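4.2 Storage habits and the life of small household goods

We come now to the part of the study that gave us the most pleasure to write up, and perhaps also the most trouble. The interviews in Mollmont and Drustgate were meant to deal chiefly with repair: who mends things, who used to, and what people do when the local shop has closed. Yet again and again our hosts led us away from the subject of mending and towards their cupboards, drawers and shelves, and it would have been rude, as well as foolish, not to follow them there.

Of the 342 households that returned the first questionnaire, 236 agreed to a home visit. Between them they showed us 860 objects which they described as 'kept but not used', and these objects form the basis of the present section. We asked people to choose the items themselves, with no guidance as to size or worth, so the list should be read as a record of what people felt like talking about on the day. It leans heavily towards small things that fit in the hand – radios, torches, sports gear, cases for items long gone, chargers and the like – and hardly at all towards furniture.

The answers differed between the two towns in a way we had not foreseen. In Drustgate, where most of the homes are flats with little room to spare, people tended to keep a thing together with everything that had come with it, and they were often quite proud of this. A camera would be in its case, the case in its box, and the box on top of the wardrobe. In Mollmont, where there is usually a shed or a cellar, the parts of a single object had very often drifted away from one another over the years. One family gave us a most cheerful tour of three rooms in search of the lid to a coffee grinder, and found it in a sewing basket.

This drifting matters for repair more than it might seem to. When we asked why a thing had never been mended, the commonest reply concerned a missing part or cover, with the cost of the work coming well behind. Iwasaki, the smaller of the two repair shops that helped us, told us that customers are often asked to go home and look again before a job can be priced. Oketitz, the larger, keeps a shelf of spare covers for this very purpose, and lends them out against a small deposit.

We had also supposed that older people would keep more than younger ones. The visits gave only weak support to this. What seemed to count was how recently the household had moved: a move forces every drawer to be opened, and people spoke of it with real feeling, sometimes as a loss and sometimes as a great relief. Households that had stayed put for a long while had simply never been asked the question, and several of them thanked us, rather touchingly, for asking it.

It remains to say something about how the objects were grouped. We began with groups based on use (sport, music, kitchen and so forth), but these proved awkward, as a case may belong to one group and the thing kept in it to another. We therefore settled on 2 broad classes, 'holders' and 'contents', and allowed any table of mixed goods to be sorted on that footing. Soft covers, pouches and racks fall into the first class; small hard goods of many kinds fall into the second (Figure 3).
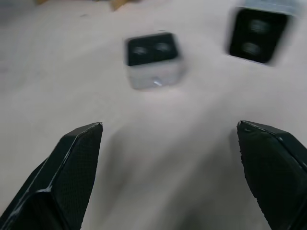
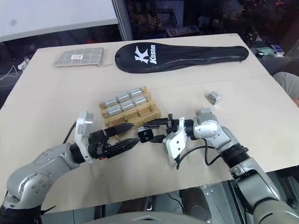
Figure 3. Small goods on a tabletop. First picture: two small cube-shaped objects resembling compact speakers. Second picture: a grey plaid pouch, a black racket cover and a wooden rack holding silver cylindrical cells.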